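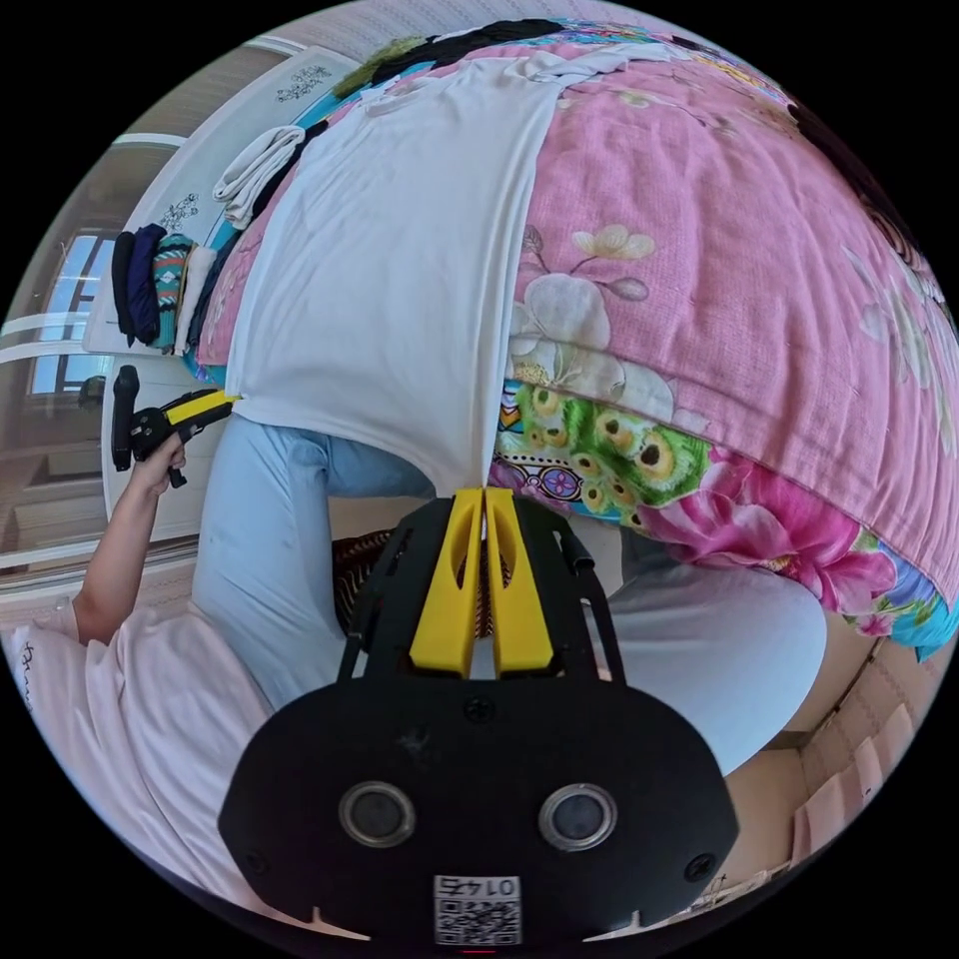 A white T-shirt laid out across the bed.

Enikő Fekete starts talking about poppy seeds before I have sat down. There is a tray of beigli on the counter between us, the long Hungarian rolls with the crackled, shiny tops, and she has already cut one so I can see the spiral.

"Look how much filling!" she says. "If you see more dough than filling, somebody was being mean with you. My grandmother would send it back."

I have been buying cake at Tulwood, her little bakery on the hill in Stustunbridge, for years, and I still can't walk past without going in. The honey slices are gorgeous and the sour cherry pie is the best I have eaten anywhere, but the beigli is what I came to ask about. Most bakers only make it for Christmas. Enikő makes it all year, walnut on one side of the shelf and poppy seed on the other, and in March she adds a third one with sweet chestnut that sells out before lunch.

She opened in 2000, with one oven and a table from her mother's kitchen. The oven was a Skasteck, a deck model that she bought second-hand, and it is still going. "It has a hot corner, back left," she tells me. "I know it like I know my own feet. When I train someone new, I say, don't fight the corner, turn the tray. Then they don't turn the tray, and they learn."

The dough is richer than I expected. I had always thought of it as a bread, but she describes something much closer to a short pastry with a bit of yeast in it – plenty of butter, egg yolks, a spoonful of soured cream, and flour from Grecu, the mill she has used from the beginning. It goes into the fridge overnight. She rolls it cold and thin, with hardly any flour on the table.

"People are afraid of it," she says. "They roll it thick so it won't crack. Then it cracks anyway, and now it is thick as well. Please, be brave. Thin!"

So what does stop the cracking? She laughs at this, and then gives me a proper answer. The filling has to be cool and on the stiff side. The rolled beigli gets brushed with egg yolk and left somewhere cold until the yolk has dried, then brushed with egg white and left somewhere warmer until that dries too. Those two coats make the marbled pattern on top. After that she pricks it all over with a skewer, right down to the tray, including the sides.

"The sides, yes. Everybody forgets the sides. The steam has to go out somewhere, and if you don't make the door, it makes one."

Hers bake for 35 minutes. She won't give me a temperature for home ovens, as she says mine is probably lying to me (she's right, I checked when I got home and it was miles out).

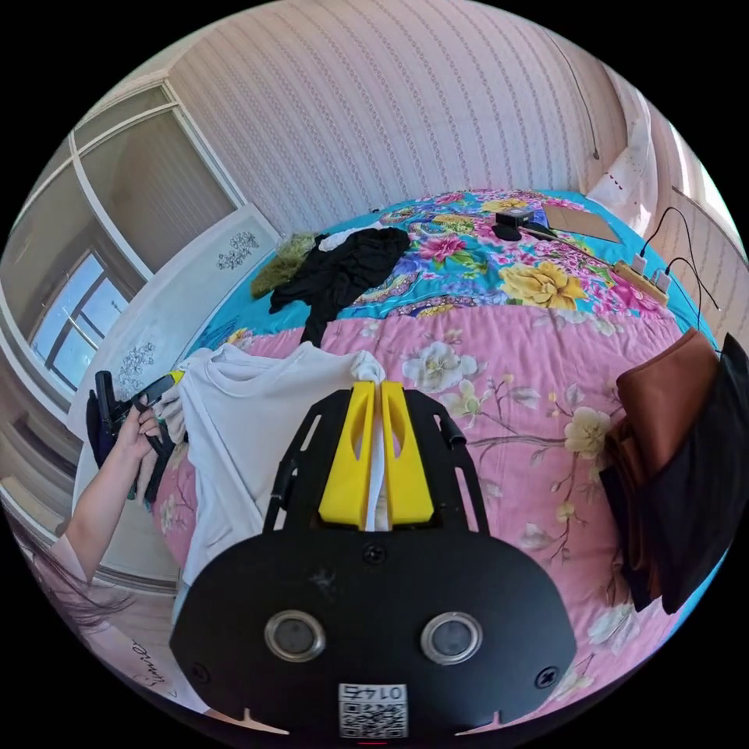 The edge of the white cloth, lifted a little from the bed.

The poppy seeds have to be ground fresh, and on this she won't budge at all. She does hers each morning in a hand-cranked grinder clamped to the end of the bench. Whole seeds stay gritty and never soak up the milk, and seeds ground last month taste bitter. The filling is simple after that: hot milk, sugar, lemon zest, raisins, and a grated apple that was her aunt's idea.

"My mother doesn't know about the apple," Enikő says. "Well, she will know now."

I ask whether there is anything from the old books she would still like to try, and she goes off to the back and returns with a photocopy. It is a handful of pages from a household manuscript dated 1696, and she has pencilled all over them. One recipe is for a kind of layered walnut cake with rosewater and black pepper. It gives no quantities and no baking time, only an instruction to bake it "until it is enough".

"I love this so much," she says. "Until it is enough! I have made it more than 20 times. Once it was wonderful, and I didn't write down what I did."

She is making it again next week, with less rosewater and a bit more pepper. I have asked her to put a slice aside for me. I also went home with half a poppy seed beigli wrapped in paper, which was supposed to last until the weekend. Enikő says it is better on the second day, and better again on the third, so if anyone manages to keep one that long, do tell me what it's like.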